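2022-06-08

Teleop in the sim kitchen, second round. Loan drove for most of the morning and I took over after lunch, so if the later demos look clumsier, that's me and not the controller!

Setup is the same as last time. Wrist view only on the operator's monitor, no side camera, because Rogelio wants the person to see exactly what the policy will see. I grumbled about this in November and I'm still grumbling. When you roll the wrist past a certain point the counter goes diagonal on you and your left hand stops believing your eyes. Loan says you get used to it after 20 demos or so. I did not.

The task for today was the ball pick: start over the counter, come in on the little red ball, close, lift, hold. We're leaving the placing part for when Lilibeth has the new reset script working (right now Istetti drops the ball back in the same spot every time, which makes for lovely demos and a useless dataset).
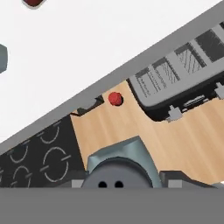

Anyway, the approach is where all the time goes. With the ball sitting up near the backsplash there isn't much room behind it, so coming in low from the front is fine but coming in steep you risk clipping the back edge. The rack is the other nuisance. I caught one of the clips on its front side twice with the fingers, and both times the sim threw a contact force of 159, which tripped the limit and killed the episode. Benjie, can we please raise that limit or at least get a beep before it cuts out? Losing a nearly finished demo is maddening.

What helped: stop over open wood, straighten the wrist, THEN go for the ball. It adds a couple of seconds but the paths come out so much cleaner. Loan does it all in one swoop and hers are fine too, so now we have two styles in the same set. Rogelio thinks mixed is okay, I'm not convinced. I've tagged every file with the driver's initials so we can split them later.

Tally: 60 demos kept, 8 thrown out. Most of the bad ones were me closing too early and pushing the ball along the counter.

Still to do:
- ask Lilibeth about random ball positions, and keep them off the cooktop for now
- turn down the wrist roll gain on the left stick, it's way too twitchy
- copy today's files over to Nazari before somebody cleans the scratch disk again
- try a session with Gerardo, who has never driven the thing, and see how he handles the tilt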